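Odosden Wrist Recorder

Trotbridge | Products | Data collection | Odosden

Odosden records demonstrations at the gripper. It pairs a small wrist camera with a logger that stores video, finger position and arm pose on one clock, so each grasp arrives at your training pipeline as a single episode. It works with two-finger and soft-finger grippers.

What you get
Wrist camera with bracket
Logger, 12 V supply
Foot pedal for marking the start and end of an episode
Prarnov desktop software, two seats
Cable set, 2 m

Recording
Press the pedal, do the task, press it again. An operator can tag an episode as good, failed or discard before the next one starts. Failed grasps are kept by default. Most teams want them for training, and they can be filtered out at export.

Storage
The internal drive holds some 3,468 episodes at the standard setting. Export is over Ethernet or to a USB drive. Files open in Prarnov or can be read with the Python scripts supplied.

Choosing objects
We suggest starting with household packaging in mixed condition. Worn and torn labels should go in along with clean ones. Change the object's pose between episodes, and log each new object by name in Prarnov before you record it.

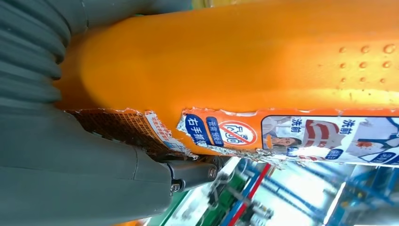

Wrist view during a bottle grasp. Orange bottle with torn label, gray gripper.

Mounting
The bracket fits the Rocha tool flange directly. Other flanges need the adapter plate, sold separately. Tighten the screws before calibration and repeat calibration whenever the camera is moved.

Lead time is 8 weeks. For quotes, contact Paweena Inthanon in sales. Integration questions go to Wojciech Sikora.

Page updated 2 July 2020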